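Laundry folding automation (Skirnley)

Laundry folding automation is the part of the laundry trade I know best, so I'm the one who wrote up this entry. I've worked at the Skirnley linen service for years, mostly at the folding tables, and I still fold there when the shift is short!

Skirnley handles hospital whites and restaurant uniforms, 3,000 pieces on a normal day. Washing and pressing went automatic long ago, and flat sheets go through a big feeder that Fülöp built for us. Garments are the stubborn part. Sleeves flop, hems hide, and no two pieces land on the table the same way.
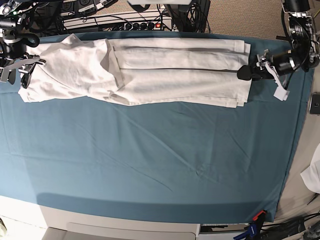

The folding cell runs on Litidus software and uses two arms, one for each end of the piece. It's slower than a good folder (I can beat it, and I do like to mention that), but it keeps at it through the 2 a.m. stretch when my own hands go stiff. A person still sorts the pile, smooths out whatever got bunched and checks the finished stack.

What changed for us is mostly the kind of tired you are at the end of a shift. Less shoulder, more eyes. Folders became "cell tenders" in May, after 30 hours of training, and the pay grade went up one step, though plenty of us thought it should've been two. Some people miss the chatter around the long table, and so do I.

The older Rarnico folder is still used for towels. It jams on anything with a fringe, and the reset switch is on the back, low down on the left.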